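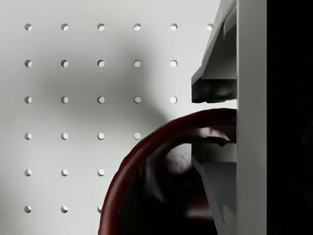 # Adport: simulated household pick-and-hang tasks

Adport is a set of rendered manipulation episodes for testing whether a two-finger gripper can do small chores in a kitchen or workshop. The tasks are picking up, hanging, and putting away single objects. It does not cover cleaning, folding, pouring, or anything with a second arm.

Maintained by Nanami Katayama and Pádraig Egan. Current revision: 15 April 2023.

## Contents

| Item | Value |
|---|---|
| Episodes | 600 |
| Task families | 8 |
| Fingers per gripper | 2 |
| Source | simulation only |

Each episode holds a close camera stream, joint states, gripper opening, object pose, and a text instruction. Object pose is ground truth from the simulator. Do not feed it to a policy you plan to compare with the Iller baseline, which was trained on images and joint states alone.

## Layout

```
adport/
 episodes/
 assets/
 splits/train.txt
 splits/test.txt
 tools/replay.py
```

`replay.py` steps through one episode and writes the contact log to stdout. It needs the asset folder next to it. The path is hard-coded and will be moved to a flag in the next revision.

## Success criteria

An episode is scored as a success when all of the following hold at the final step:

- the object is inside the target region
- the gripper is open and clear of the object
- the object has not fallen below the work surface at any point

Time is logged but not scored. A slow policy and a fast one get the same mark, and a policy that drops the object on the surface and picks it up again is not penalized. Pádraig wants a separate score for regrasps. It is not in this revision.

## What the tasks are meant to show

Picking up a rigid object in an open area is close to solved in this simulator. The failures we care about come from thin curved parts, such as handles and rings, where a pad can land on the top edge and roll off. From a close camera the rest of the object may be out of focus or behind the fingers, so the policy has to act on a partial view.

Shadows are left on. An early version rendered without them and policies trained on it did poorly when they were restored. Perforated panels were kept for a similar reason: the repeating holes confuse some depth estimators.

## Known problems

- Contact on curved meshes is approximated with convex pieces. Grasps near a joint between pieces can jitter.
- Friction is constant per object. A greasy handle is not modeled.
- Two of the task families share the same target region. Do not treat them as independent when reporting averages.
- Glossy materials are brighter than they should be under the Fletico lighting preset.

## Use and limits

A high score here does not mean a robot is ready to tidy a real kitchen. We have not run the baseline on hardware. The Valcárcel asset pack is redistributed with its own terms; read `assets/LICENSE` before using the meshes elsewhere.

Report mesh errors with the episode ID and step number.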